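Collado Household Packaging Survey: Data Card

Version and contact
This card accompanies the second release of the Collado Household Packaging Survey. The survey was designed by Rosalía Montes and is maintained by Ignacio Peñalver at the Fasberg Institute. Questions about the contents of the files should be sent to the maintainer through the contact form on the Institute's website.

Purpose
The survey records how households in the Collado district sort, store and discard everyday packaging. It was prepared for municipal planners, teachers and students of consumer behavior. It was not designed to rank neighborhoods or to estimate the total weight of waste produced in the district.

Contents
The release contains 416 household records, one per row, in a single comma-separated file. Each record has 18 fields. The first seven describe the household in general terms (size, type of dwelling, distance to the nearest collection point), and the remaining fields hold answers to the questionnaire. A separate file, codebook.txt, lists every field name with its permitted values.

Collection
Interviews were held in person between January and April. Interviewers visited each address up to three times, including one visit on a Sunday, before marking it as unavailable. One adult answered on behalf of the household. Answers were written on paper forms and entered twice by different clerks; disagreements were settled by returning to the form.

Packaging categories
Respondents were shown a printed card with five categories: paper and cardboard, rigid plastic, soft plastic and foam, glass, and metal. Items made of more than one material were assigned to the category that the respondent considered the main one. Coders did not change this choice afterward.
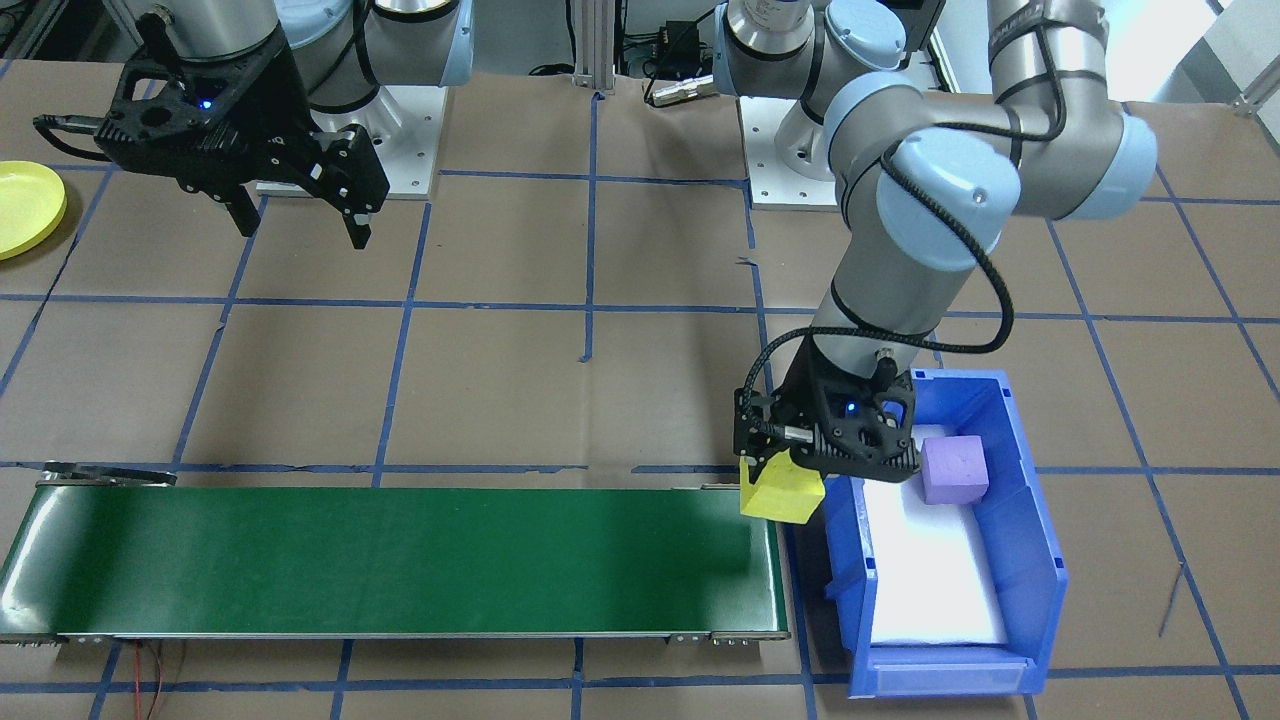
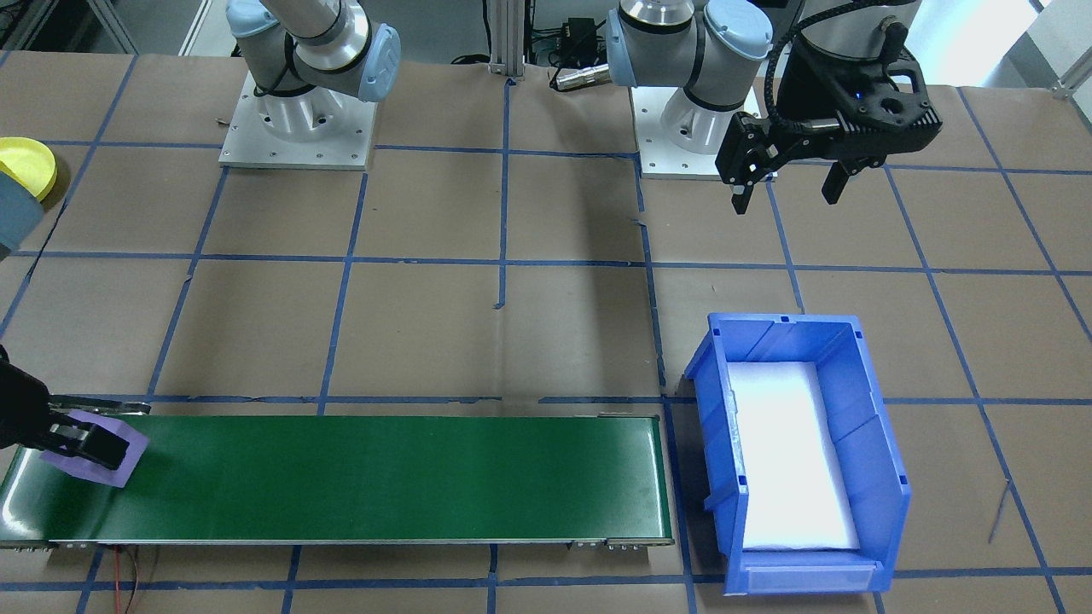 Work area with brown paper surface and blue tape grid, two views.

Missing values
A blank cell means that the question was not asked. The code 99 means that the respondent declined to answer or did not know. Users should recode 99 before computing averages. The field storage_space has the highest share of missing values, as it was added to the questionnaire after the first week of interviews.

Known limitations
Apartments near the Coma road are underrepresented. Access to several buildings could not be arranged within the collection period. Answers about frequency rely on memory and should be treated as approximate. The first release contained an error in the field glass_trips, where weekly and monthly figures were mixed. This has been corrected, and results based on the earlier file should be run again.

Privacy
Names, addresses and telephone numbers were removed before the file left the Institute. Household sizes of more than 7 are grouped under a single code. Users must not attempt to identify respondents or combine this file with address-level records.

Terms of use
The data may be used free of charge for teaching and noncommercial research. Publications should cite the survey by its full title and release number. Redistribution of altered versions requires written permission from the maintainer.

Related files
The Jostard pilot questionnaire, which preceded this survey, is stored in the folder named pilot. Its wording differs in several places, and its answers should not be merged with the main file.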